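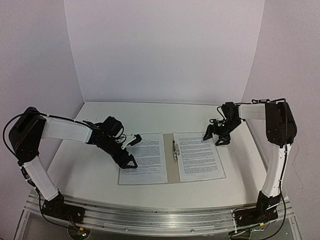 Re: Old minutes – which binders to keep?

Kedir Woldemariam wrote:
> Do we still need the paper minutes? The shelf at Konden is full, and I make it 221 pages in the first binder alone.

Kedir,

Please keep them for now. Gangadharan wants the pages in date order before anything goes for recycling. The ring binders can stay as they are – it's the loose sheets that need punching.
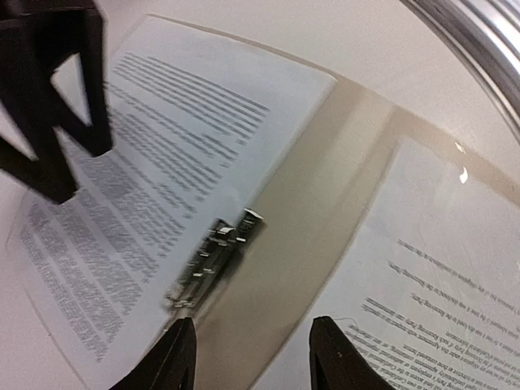

Open at the metal fastener, printed pages either side.

I can take 4 binders home in June if someone drops them at Mosero. Spare dividers are in the bottom drawer.

Consuelo Montes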